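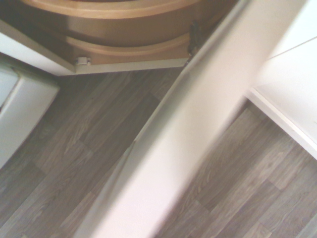
Wrist camera view at a corner cabinet with curved wooden shelves.

Tilemlow Planner: Frequently Asked Questions

Maintained by Lwazi Du Plessis and Temitope Haruna. Applies to the May release and later.

What does Tilemlow do?

Tilemlow plans and runs arm motions in and near furniture: cabinets, drawers, shelves, counters. It takes a robot model, a set of camera streams and a goal pose for the hand, and returns a timed joint path. It does not choose the goal. Grasp selection is handled by Wundton, which ships as a separate package and talks to the planner over a local socket.

Which cameras do I need?

One fixed camera with a clear view of the workspace is the minimum. A wrist camera is optional and is used only for local correction near the goal. If both are present, the fixed camera builds the collision map and the wrist camera refines it inside a small box ahead of the hand.

Why does the wrist stream drop out of the map during fast moves?

Blurred frames are rejected before they reach the map. The filter scores each frame for sharpness and skips anything below blur_min. The default is 80. Lower it if your lighting is dim and the log shows long gaps, but expect thicker surfaces in the map. Frames where a large moving body covers the middle of the view are also skipped, whatever their score.
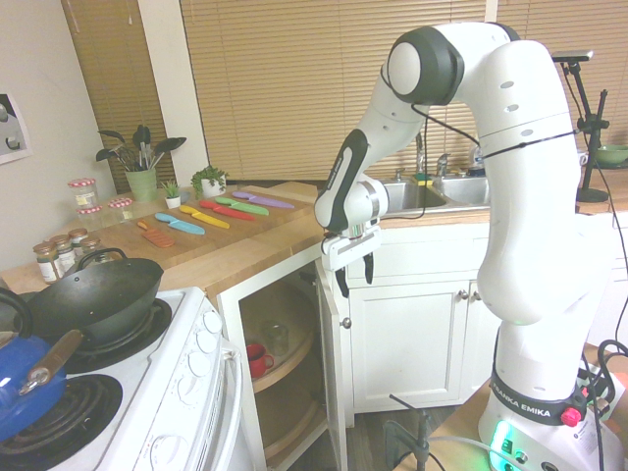
Can the planner handle a cabinet door that is already open?

Treat the door as a separate body in the scene file and give it a hinge axis. The planner then reads the door angle from the map at the start of each request and holds it fixed for that plan. If the door moves by more than door_tol while the arm is in motion, the path is stopped and replanned. Without a hinge entry the door is just part of the map, and a stale map will put it in the wrong place.

What about rotating shelves?

Same method, with a vertical axis. Set symmetric: true if the shelf outline does not change as it turns. Objects standing on the shelf have to be attached to it in the scene file or they will stay where they were when the shelf rotates.

How do I calibrate the fixed camera against the arm base?

Tape a printed square marker flat on the table, measure the offset from the base origin to the marker center, and enter it in base_tag.yaml. Then run the calibrate tool with the arm parked out of view of the marker.

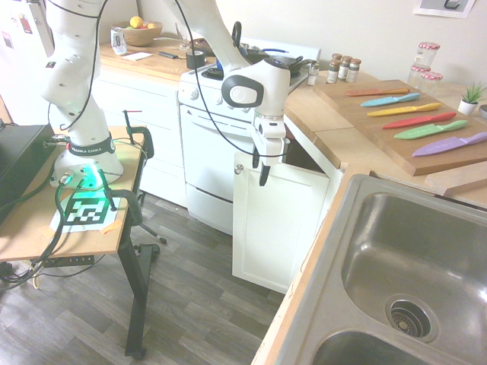 The tool collects 44 detections and discards outliers before solving. A residual over two pixels usually means the marker is not flat or its printed size is wrong in the file - measure the black border, not the paper. Repeat the calibration any time the table or the camera stand is moved.

The planner returns NO_PATH for a goal I can reach by hand. Why?

Check the map first. Steel sinks and glass jars give poor depth, and stray points in free space will close off a narrow opening. Turn on speckle removal and look again. If the map is clean, raise max_samples from its default of 3,000. Deep shelf goals often need more, mainly when the elbow has to pass close to a door edge.

Are cables included in the collision model?

No. Cables along the arm are not modeled. Add padding to the affected links in the robot file and limit rotation of the last joint.

What is error 27?

The controller rejected the path because a joint speed limit was exceeded. Set time_scale to 0.8 and run the request again. If the error remains, the limits in your robot file do not match those in the controller.

Can I log and replay a run?

Start the planner with --record. Joint states, camera frames and every version of the map go into one file. The Valcárcel viewer opens these files directly. Florport can import them too, but it drops the map history.

Does replay need the robot to be connected?

It does not. Replay never sends commands, and the control socket stays closed for the whole session.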